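The Bemalstead Bell

The bell arrived in Skerthorpe on the back of a hay truck, three hours late and under a tarp, and by then half the town was standing in the drizzle outside the hall with thermoses.

"She's smaller than I thought," said Geert Postma.

"She's 367 kilos, Geert!"

"I only said."

Carola Ehlers didn't care if the bell was the size of a teacup. She had been writing letters to Bemalstead since May, first to the parish, then to the shire, then to a bloke named Bondarchuk who'd bought the old church to turn it into a brewery and had no use for anything in the tower. He'd wanted 3,000 dollars. She'd offered him half. He rang her at teatime, and they had a glorious argument that went on until her dinner was cold, and at the end of it he said she could have the thing for 1,576, an amount he refused to explain, so long as somebody sent him a recording of it ringing.

So here it was! Green around the lip, with a possum's nest packed up inside the crown (unoccupied, thank goodness) and a line of lettering that nobody could read until Olesia Symonenko got at it with a toothbrush and a bucket of warm water.

"It's a name," she called out. "It's Kiduvo."

"Who's Kiduvo?"

"I don't know. The bell, I think. I think that's what she's called."

Well, that went through the crowd like a plate of hot scones. A bell with a name of her own! The kids started chanting it straight away, Ki-du-vo, Ki-du-vo, banging on the side of the truck, and Rogério Vasconcelos had to shout over the top of them to explain about the chain hoist. He'd rigged it himself from the beam above the hall verandah, and he was very proud of it, and he made everyone stand well back behind the rubbish bins.

Up she went. There's a sound a big crowd makes when it's holding its breath, and Carola could hear rain on the tarp and the chain going tick, tick, tick through the block. The bell swung a little to the left. Rogério put one hand flat on her side, the way you would with a horse, and she settled.

"Who's ringing?" he said.

They all looked at Carola, but she'd thought about this already, lying awake with her notebook. She pushed old Ihor Holovko forward by the elbow. Ihor had rung the first Skerthorpe bell as a boy of ten, right up until the night of the fire, and he hadn't said a word all afternoon.

He took the rope and wound it once around his glove. He looked up.

The note was lower than anyone expected, and a bit rough, and it rolled out over the wet roofs and the footy oval and down to the river, where it set every dog in town howling – and then the people were howling too, laughing and hugging in their raincoats, and Geert Postma was crying into his thermos lid.

"Again!" yelled the kids.

Ihor wiped his nose on his sleeve and rang it again.

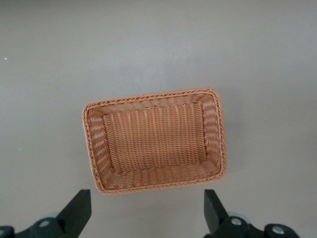 Carola remembered the recording at almost midnight. She sat straight up in bed, said a word her mother wouldn't have liked, and went looking for her gumboots.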